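Tidying up after the holidays, with Kamol Nuchit
2023-01-10

Kamol Nuchit has 5 minutes, maybe less. Phone keeps going. She tidies other people's living rooms for a living, under the name Undari, and January is when everyone calls at once. "People look at the couch and they can't stand it anymore," she says. "Two weeks of snacks. Then they ring me."

I wanted to know where she starts. Big shelves, I guessed. Closets.

No. Trash first, always. "You carry the bin to the mess. You don't carry the mess to the bin," she says. Most people do it the other way, one candy wrapper at a time, across the room, then they sit down and check their phone. She has watched clients do it for a whole afternoon.

Her rule is that the bin goes right up against the sofa, on the floor, close enough to drop things in without getting up. Lid off if it has one. Liner in before anything else, "becuase you will not want to do it later." Then the cushions, top side, then the gaps. Wrappers go down the gaps. So do hair ties, coins, remote batteries, once a whole passport.

"Start where you sit," she says. "That's the place you made the mess, so that's the place you know."

And the small torn ones? The corner bits, the twist ends?

"Those are the worst. Everyone gets the big bag. Then they leave the little piece and it's still there in May." She picks those up before she touches a cloth or a vacuum. Vacuum first and the scraps get stuck in the head, and then you have two jobs.
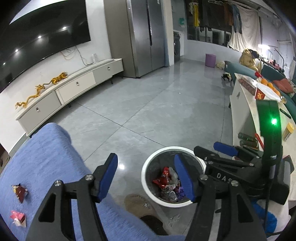
Tassanee Intarasuk would do the floor before the cushions, and told her so, over the speaker, halfway through our talk. Crumbs get walked around, she argued, they end up in the kitchen, they end up in the bed. Shoes and slippers off the floor, sweep, and only then start on the sofa.

Kamol doesn't buy it. "You sweep, then you shake the cushion, then you sweep again. Why?" They have been having this argument for 4 years. Neither is going to move.

What they do agree on — leave the ornaments alone. Figurines on the TV cabinet are not clutter, Kamol says, not to the person who put them there. Dust under them, put each one back facing the same way. She once turned a client's elephant toward the wall by accident and heard about it for a month.

Cables are another matter. "I don't touch them on day one. It's a rabbit hole." Behind the TV can wait. So can the laundry, so can the fridge, even when you can see them from the couch and they are calling you. One room. Finish it. Tie the bag and take it out the door, dont leave it in the hall.

How long for a living room, then, if it's only wrappers and crumbs?

"Less time than you spent asking me," she says, and laughs, and the phone goes again. A new client, three kids, a sofa she describes only as "a situation." She is already looking for her keys.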